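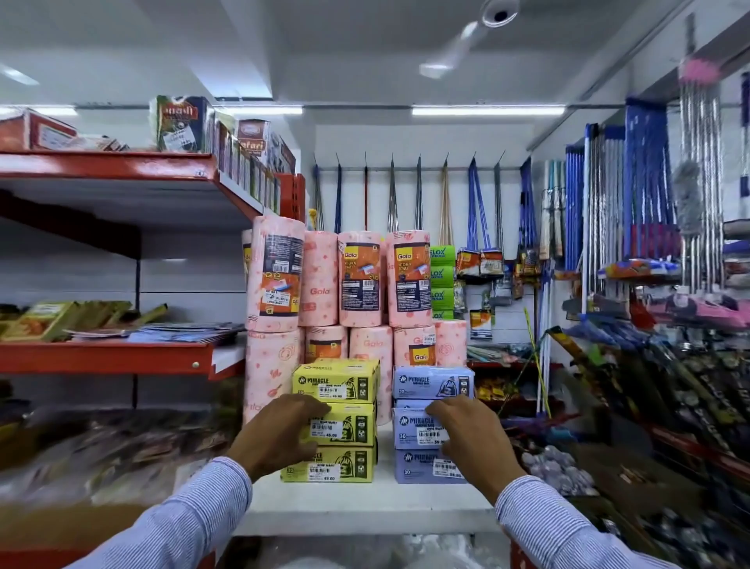

4. DISCUSSION

4.2 Does box color carry information about bag size?

Figure 3. Garbage bags of one brand (Miracle) on a store shelf, in yellow boxes and in lavender-blue boxes. Both colors carry the number 30 on the front.

The claim that shoppers read package color as a code for size or strength is repeated so often in the trade literature that few authors still bother to cite a source for it. We went looking for one. Most of the papers we traced lead back to the Devance report, which asked people what they thought a color meant after telling them that it meant something. We do not think this counts as evidence.

Our own results are weaker than we had hoped and weaker than the claim would require. Of the 211 shoppers interviewed in Cumside, 87 said that they used color "always" or "often" to find the right garbage bag. When the same people were asked which color went with which size in the brand they had at home, their answers were close to guessing. Procházka reads this as a sign of habit without knowledge: people reach for the box they bought last time and explain the choice afterward. Amin is less sure that even the habit is real, as we have only their word for it.

The shelf in Figure 3 shows why the question is hard to settle from packaging alone. The two colors share a logo, a drawing of a tied bag and a number. A shopper who believes that yellow means one thing and blue another must have brought that belief along or found it in the smaller print. We did not test how many people read the smaller print, and we distrust the studies that say they did, because all of them sat the reader at a desk.

Price stickers are a further problem. In several of the stores we visited, stickers had been put on the front of the box, where they compete with whatever the color is supposed to say. The Favuvent model treats price and color as separate cues that can simply be added together. We see no reason to accept this. A shopper who looks at the price first may never use the color at all, and a model fitted to sales totals cannot tell the two cases apart.

Chu's field trial is sometimes offered as an answer to these doubts. It covered nearly 2000 purchases, but in only 5 stores, and the store managers chose where the boxes went. Shelf position alone could account for the reported effect.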